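The second term of the Jeltdale robotics club closed on 27/06/2024, and I should like to set down a brief account of the tidying task which occupied the senior group for most of it.

The task itself is modest. A simulated two-armed robot stands in a living room and must move small items into or out of a bin on request. Members work in pairs, one at the controls and one keeping the log, and exchange places after every 4 attempts. The simulation was prepared by Aba Yakubu, who also wrote the marking sheet, and the room was named Nelness by the members themselves. I have retained the name in our records.

By the end of term the group had logged 465 attempts. Each was entered with the pair's initials, the instruction given and a short remark in plain words. I asked that remarks describe the movement of the arms and leave aside any opinion of the operator – a rule that was observed more faithfully in the later weeks than in the earlier ones.

Much of our discussion concerned viewpoint. A view of the whole room is of great help when bringing an arm across, but it says little about how an object lies between the fingers or at the bottom of a container. The close view answers that question and conceals nearly everything else. Members were therefore required to consult both before closing a gripper.

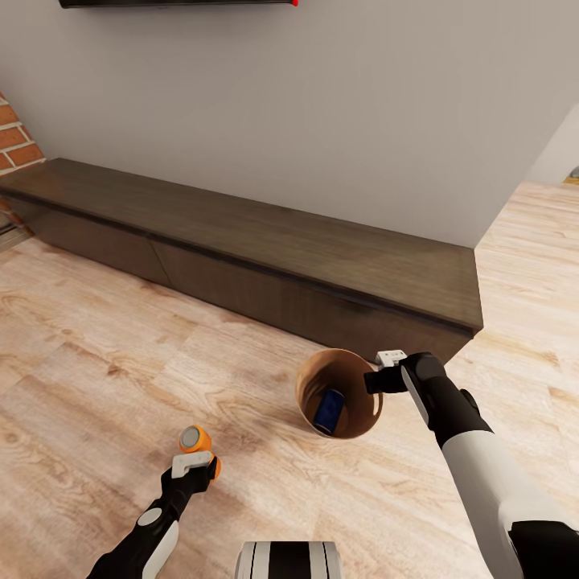
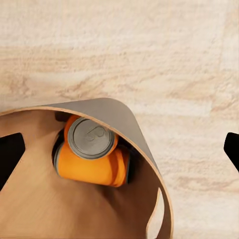
*Senior group, tidying task in simulation: the room view, followed by a close view between the gripper fingers.*

Gus Pruitt's pair proposed that the approach to the rim be made more slowly, and the change has been adopted for all groups. Their written report runs to two pages and may be read in the club folder. A further proposal, that both arms be permitted to move at once, was deferred to October so that the juniors may take part in the discussion.

Members who wish to continue over the summer should copy the Stutance folder to their own machines before the accounts are reset. Log sheets should be returned to me at the first meeting of the new term.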